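Home Economics 25: Kitchens and How We Use Them
Notes for Session 4, the sink and what goes beside it
R. Holloway

Okay, picking up where we ran out of time. We'd gotten through stoves and I promised you sinks, and I know a few of you think I'm joking when I say I could do a whole term on sinks. I could! The department won't let me.

Start with the job. Before piped water, most dishwashing happened in a basin you could carry. You set it on the table, poured in water from the kettle, washed, and tossed it out the back door. So the "sink" was wherever you put the basin down, and the drying space was the rest of the table. When plumbing came indoors the basin got stuck to one wall, and suddenly everybody had to decide what went next to it. I want you to hang on to that, it comes back in the reading.

Dry sinks are the in-between stage. If you've seen one in an antique store it was probably holding a fern. They were cabinets with a shallow well on top, often lined with metal, and the pitcher and bowl sat in the well so spills had somewhere to go. No drain on a lot of them. Somebody bailed it out or wiped it up.

Next the drainboard. Early ones were often separate planks with grooves cut in them, tilted a little so the water ran back. They rotted, they smelled, you scrubbed them with sand or soda and they rotted anyway. Once makers could produce the board and the bowl in a single piece (enameled iron first, then pressed steel) you lost the seam, and the seam was where all the nasty stuff lived. Peninah Obura has a great chapter on this in the course packet. She interviewed women in Calloway who grew up with both kinds, and every one of them brings up the seam without being asked. Read it for next time, please, and bring a question. A real one, Thaddeus.

Left hand or right hand? This was a big fight in the household advice books. Stack dirty on one side, wash in the middle, drain on the other, and don't cross your arms. Most writers assumed a right-handed person holding the plate in the left and the rag in the right, so clean things go down on the left. If you're left-handed try it at home tonight and tell me how mad it makes you. Hollis Nakamura, who some of you had for Intro, swears by the opposite layout and will argue about it in the hallway.

Height is the other one. Too low and your back goes, too high and water runs down to your elbows. Measure your own sink from the floor to the rim, then to the bottom of the bowl, and write both down. It's the bottom that matters to your back! The worksheet has a space for it.

Packet is at the copy desk, ask for number 3532. Sketches are due before spring break in April, pencil is fine, and I don't grade on pretty. 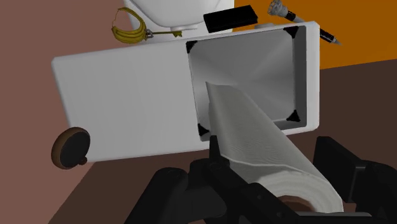
For your sketch I want a sink and its work surface seen from overhead, in proportion, with the parts labeled. Keep the shapes plain. A wide flat panel on the left and a squarish gray recess on the right, with a narrow white rim past it, is about as much as you need to get the idea across, and you can see how much more room the flat part gets than the bowl. Round your outside corners if you like. Then add arrows for where dirty dishes come in and clean ones go out, and put your name on the back, since last year I had a whole stack with no names and Demetrius Achterberg had to help me match up handwriting.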